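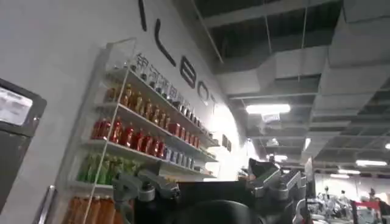
Paavo Hyvönen
Student, Operating Systems Project, Claltstead College

Moving a File Sync Client to a New Desktop Release

My project looked at what happens to a small sync program when the desktop system under it changes. The program is Goresico, which keeps a folder the same on a laptop and a phone. I used the version kept by the Pesonen lab and tested it before and after the system upgrade in December.

The test folder held 257 files, mostly notes and calendars. On the old release all of them reached the phone. On the new one, 242 did. The missing files all had accented letters in their names, and the log gave no error for them.

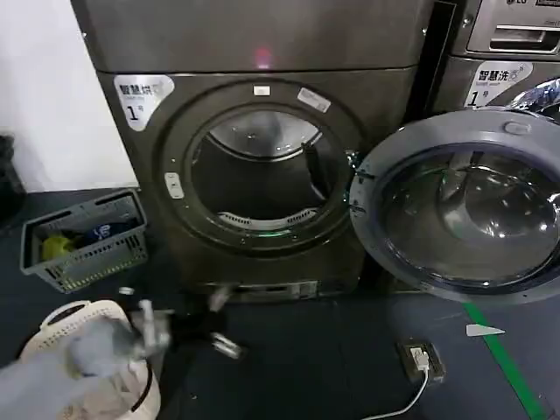 I first blamed the phone, which cost me most of a week. Noemí Magaña, my lab partner, compared the names byte by byte and found that the new release stored them in a different form. Goresico treated the two forms as different files and skipped the second.

The fix was 58 lines, most of them tests. After it, three full runs copied the whole folder. Battery use on the laptop was not measured. I also did not test shared folders, and the Jirnside build still has the old code. The patch and the logs are in the course folder under my name.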